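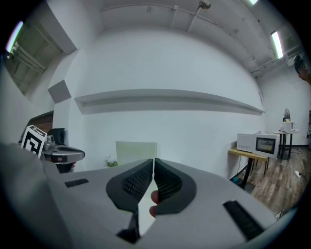 Figure 3. Two hand-held grippers with light-coloured bodies; the nearer one has black fingers with ribbed pads.

3.2 Effect of the intake filter on pressure loss

The second series of measurements was made with the Hofstetter engine on the bench in Davach. The standard paper filter was taken as reference, and it was compared with the oiled cotton filter and the foam filter, both supplied by Javeck. All three were mounted in the same air box, so the length of the intake pipe did not change between the runs.

Each filter was first run for 80 minutes at part load. After this the throttle was opened fully and the pressure before and after the filter was recorded at steps of 500 revolutions per minute. In total 251 readings were kept for the analysis. Readings taken while the coolant was still below 90 degrees were removed.

At low speed the three filters can hardly be separated. The cotton filter shows a smaller loss only in the upper part of the speed range, and the gain in torque there stays inside the spread of the repeated runs. The foam filter was slightly worse than the paper one - this was not expected, and the runs were repeated in August with a new foam element from the same batch. The result was the same.

Drivers often report a quicker throttle response after such a change. Our data do not allow a statement on this, as the pedal was replaced by a fixed actuator. The intake noise was also not measured in this series. Both points are taken up again in Section 4, where the road tests with the Istance car are described.

Print this page | E-mail this article
Copyright Istance | Contact | Back to top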